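인쇄하기 | 이메일로 보내기

양팔 그리퍼 손가락 비교 중입니다. 뾰족한 형 vs 넓은 패드형

납땜하는곰
안녕하세요, 늘 눈팅만 하다가 처음으로 길게 써봅니다. 양팔 세팅에 Bretov 그리퍼를 물려 쓴 지 이제 3개월 됐는데요, 손가락을 뭘로 갈지 아직도 마음을 못 정했습니다. 지금은 끝이 뾰족하고 가운데 길게 홈이 파인 검은색 손가락을 쓰고, 비교 대상은 Arnico에서 나온 넓은 패드형이에요. 작은 물건 집을 때는 뾰족한 쪽이 정말 예쁘게 들어가는데 음료 팩처럼 면이 넓은 물건은 자꾸 돌아가더라고요. 여러분은 어떻게 쓰고 계신지 궁금합니다 ㅎㅎ

밤샘제어기
반갑습니다! 저도 비슷한 고민을 9월 내내 했어요. 제 결론은 그냥 패드형입니다. 팩 하나로 16번씩 번갈아 집어봤는데 뾰족한 손가락은 5번 놓쳤고 패드형은 한 번도 안 놓쳤거든요. 물론 제 제어기 튜닝이 엉망이라 그럴 수도 있지만요...

귤상자
음, 저는 윗분 말씀에 조금 반대예요. 놓친 건 손가락 모양보다 접근 각도 탓 아닐까요? 팩 모서리 쪽을 끝으로만 잡으면 어떤 손가락이든 돌아갑니다. 손가락을 깊이 넣어서 앞뒤로 감싸듯 잡으면 뾰족한 형도 충분히 버텨요. 저는 끝에 얇은 실리콘 튜브까지 씌워서 쓰는데 아주 만족하고 있습니다.

밤샘제어기
깊이 넣으면 뒤쪽 물건에 걸리잖아요 ㅠㅠ 책상이 늘 깨끗한 것도 아니고요. 그래도 튜브는 한번 해볼게요, 감사합니다.

Pliltbridge사용자
손가락 얘기에 끼어들어 죄송한데, 손목 카메라 위치도 같이 보셔야 해요. 저는 Pliltbridge 제어기에 Kokkinos 카메라를 쓰는데, 패드형으로 바꾸니까 손가락이 화면을 너무 많이 먹어서 결국 마운트를 다시 뽑았습니다. 출력만 6시간 걸렸어요, 6시간... 뾰족한 형은 적어도 두 끝 사이가 훤히 보여서 좋습니다. 혹시 글쓴님 손목 카메라 화면 좀 보여주실 수 있나요?

납땜하는곰
네네, 오른팔 손목 쪽에서 본 화면 올려드릴게요. 빨간 팩에 왼팔 손가락을 대고 있고, 뒤에 베이지색 그릇이 있습니다. 손가락 아래 검은 몸통까지 화면에 들어와서 아래쪽을 꽤 차지하긴 하는데, 말씀하신 대로 두 끝 사이 책상은 시원하게 보여요. 그림자가 길게 지는 게 저는 오히려 신경 쓰이네요.
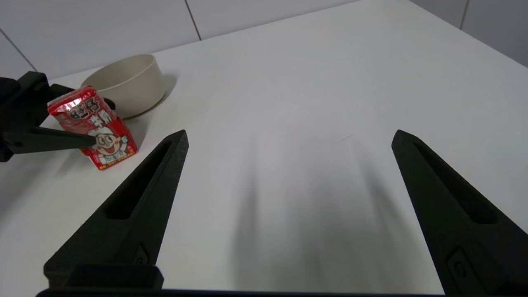
답글: 그림자와 카메라 각도

Pliltbridge사용자
오, 감사합니다! 이 정도면 시야는 좋은 편이에요. 그림자는 조명을 옆으로 옮기고 천 한 장 씌우면 많이 부드러워집니다. 저라면 카메라는 안 건드리겠어요.

귤상자
왼손 손가락 하나는 팩 앞면에, 하나는 뒤쪽으로 가 있네요. 제가 말한 게 저런 식이에요. 저 방향에서 조금씩 깊이만 바꿔가며 시험해보세요.

밤샘제어기
저는 그래도 패드형에 한 표입니다 ㅋㅋ 뒤에 그릇 있는 거 보니 더 그래요. 왼팔만 패드형으로 바꾸고 오른팔은 그대로 두는 건 어떠세요?

납땜하는곰
짝짝이는 생각도 못 했는데 솔깃하네요! 튜브부터 씌워보고, 그래도 돌아가면 왼팔만 바꿔보겠습니다. 튜브 안지름 몇 짜리 쓰시는지만 좀 알려주세요, 귤상자님.

인쇄하기 | 이메일로 보내기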